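Chapter 6
What a Survey Can and Cannot Tell You
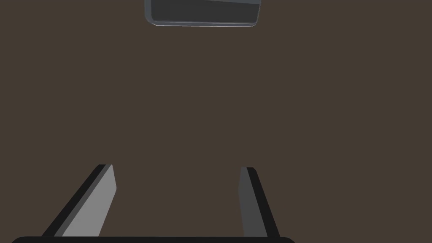
In November the town of Nillora mailed a questionnaire to 3,785 households asking whether the bus line to Grender should be kept. The town got 932 of them back. Most said yes, and the local paper ran the headline "Residents Want Their Bus."

Did they? We know what 932 households wrote on a form. The other 2,853 are a blank, and the paper filled that blank with a guess. People who ride the bus had a good reason to find a stamp. People who drive may have thrown the form out with the grocery flyers.

Adi Tjoa, who wrote the questions, defended the result by pointing to its size. Size is a weak defense. A fair sample of 100 can teach you more than a lopsided sample many times larger.

Before reading on, write down two groups you think were likely to answer, and two that were not. Section 6.1 begins with your list.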